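Dasex pauses its kitchen arm after grip fault

9/16/26

If you've been waiting on the Dasex update for your kitchen arm, you'll be waiting a little longer. The company pulled version 31 of its gripper software on Monday, after the arms at the Tovholm test kitchen started letting go of things when they weren't supposed to. No one was hurt, I'm glad to say, but a serving spoon did fly off and land well outside the taped safety line, and that was enough for Tovholm to hit the stop button on the whole line.

I got to read the fault report last night (it's short, and pretty frank for one of these). The trouble sits in the part of the software that decides how hard to squeeze. When the arm picks up a utensil by the neck and then swings it sideways, the new version reads the extra pull as a sign that it's squeezing too hard, so it eases off. You can guess the rest! In a run of 1,330 pickups the arm lost its hold 90 times, nearly always on the swing and hardly ever on the lift.

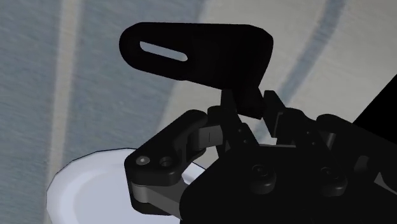

What bugs me a bit is that the simulator never caught it. Dasex ran more than 1,000 simulated pickups before the release and passed every one of them, but those tests moved the arm slowly and stopped as soon as the utensil was clear of the table. The quick sideways move only got tried on real hardware. Verbeke, the firm that supplies the simulation setup, told me the speed limits were set by the customer. Dasex doesn't dispute that, and says the fast swing is being added to the test set now.

For the moment the advice is simple enough. If your arm updated itself over the weekend, roll it back to the April version from the service menu and keep people out of reach of the arm until that's done. Arms with the older Radus fingers seem to be affected too - the report lists them, although only a handful were tested - so don't assume you're in the clear if you skipped the hardware upgrade.

Dasex says a fix is written and going through checks, and it wouldn't give me a date. I asked whether the arms will get a hard minimum on grip force this time, something owners have been requesting for ages, and the answer was that it's "under review." Tovholm is keeping its line shut until it has run the fix on its own arms, swings included. I'll post the new version number when it's out.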